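Stondavel Workshop Group
Minutes, build meeting, March 6, 2026
Chair and notes: Tín Trình

1. Previous actions
The spare bearings were ordered and are on the shelf. The relabeling of the parts drawers is carried over.

2. Hand-held gripper
The housing is closed up and the tool can be carried through the room. Print time for the last body was 33 hours at 70 percent speed. Two members found the grip tiring after a few minutes; moving the battery back was proposed and agreed.

The trial object is a bread roll on a small white plate, set near the front of the long wooden table. Discussion covered jaw force. The present spring setting was thought too stiff for soft items – a weaker spring will be tried first, before any change to the jaw geometry. Tín Trình asked that runs be logged by spring, with 200 as the target before May.
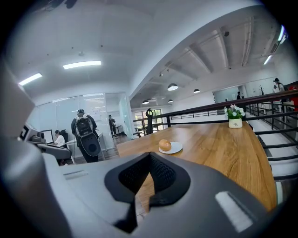

3. Musumia arm
The shoulder joint still slips under load. The grub screw has been replaced with a clamp collar, as suggested at the last meeting. No test yet. The wiring loom needs to be about 2 inches longer at the elbow. Old collar to be kept until the new one has been tested.

4. Purchases
Brirkberg quoted for filament and springs. Quote accepted. Sakalauskas has not replied on the motor driver; a second request will be sent.

5. Actions
Fit weaker spring and start log – Tín Trình
Move battery mount – open
Extend loom at elbow – open
Chase Sakalauskas – Tín Trình

Next meeting: date to be posted on the shop list.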